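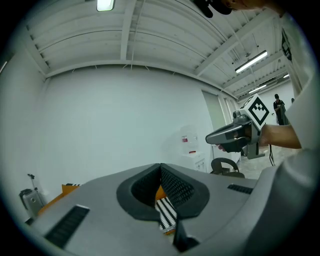 Figure 1. Black and white striped material with orange above it.

Packaging Waste in Small Shops: A Term Project
Piroska Nyitrai, 5/13/20

Background
Porkton has one main shopping street and a weekly market. The council collects card from businesses but not plastic film or mixed packaging. I wanted to find out how much packaging the shops throw away and whether the owners would change supplier to cut it down.

Method
I started in October with a short paper survey. It went to 30 shops and asked what came in with each delivery, what was kept for reuse and what went in the bin. Two shops, Dilleo and Khoury, also let me weigh their card and film for 4 weeks. I used a luggage scale and wrote the weights down on the day of each delivery.
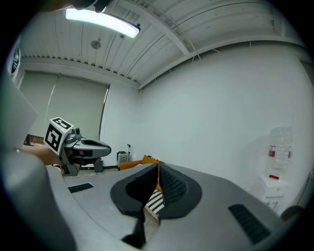 The survey had a weak point. Question six asked about "wrapping", and some owners took this to mean gift wrap – I left those answers out of the totals.

Results
Dilleo threw away 138 kg of card over the period. Khoury threw away less card but far more film, as most of its stock comes in on wrapped pallets from Tonura. Both shops flatten their boxes, though only Khoury keeps the good ones for customers.

Cost mattered more than I expected. The owner of Dilleo had been quoted 400 pounds a year for a separate film collection and turned it down. A shared collection for the whole street was suggested in several replies, and I have passed these on to my tutor with the survey forms.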